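**Motion planning person wanted, Natham (31/08/2023)**

Hello! I'm Manikandan Iyer and I look after the planning and control code at Bruladier. There are two of us on software at the moment, me and Aušra Ozoliņš, and we'd love a third (we have far more branches open than we can review).
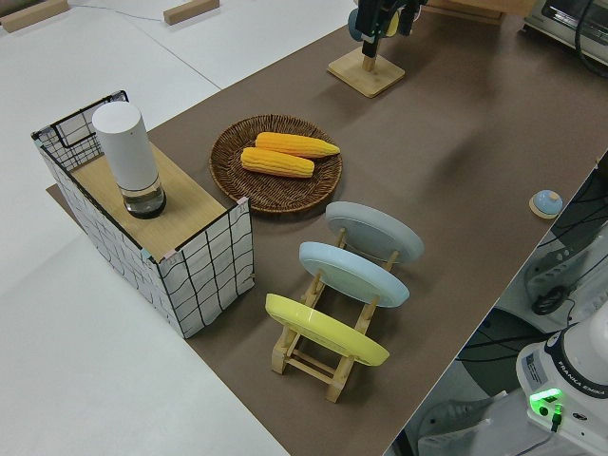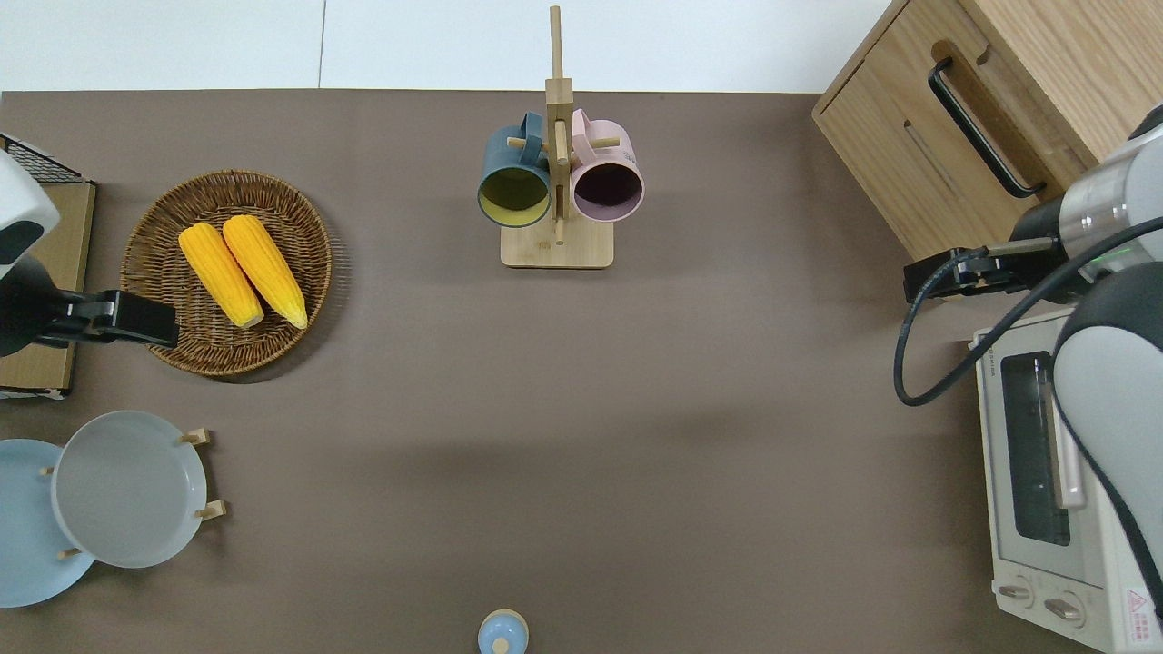
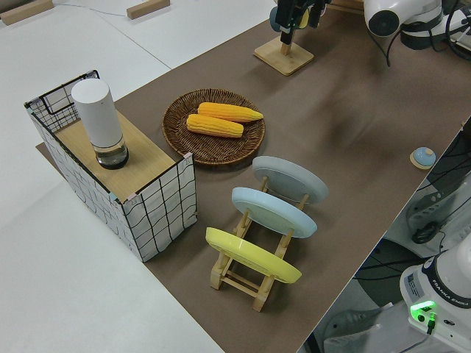 You'd mainly own our planner, Lemaire. It takes a goal, asks perception for poses and hands back a path for each arm, and it's quick until things stand close together. Plates upright in a rack like ours, three in a row at a slant, give you very narrow gaps to reach into, and that's where it still dithers for up to 6 seconds. I'd like that well under one by November! You'd also get a say in the logging tools, which I wrote in a hurry and which show it.

We work in C++ and Python. Please have shipped some planning or control code before, a degree is optional. It's 30 hours a week, most of them in Natham, with the odd trip to Prarkham.

Send me a CV and over 200 lines of code you're fond of, plus a note on what you'd change in it now. I'll ring for a 20 minute chat if it looks like a fit.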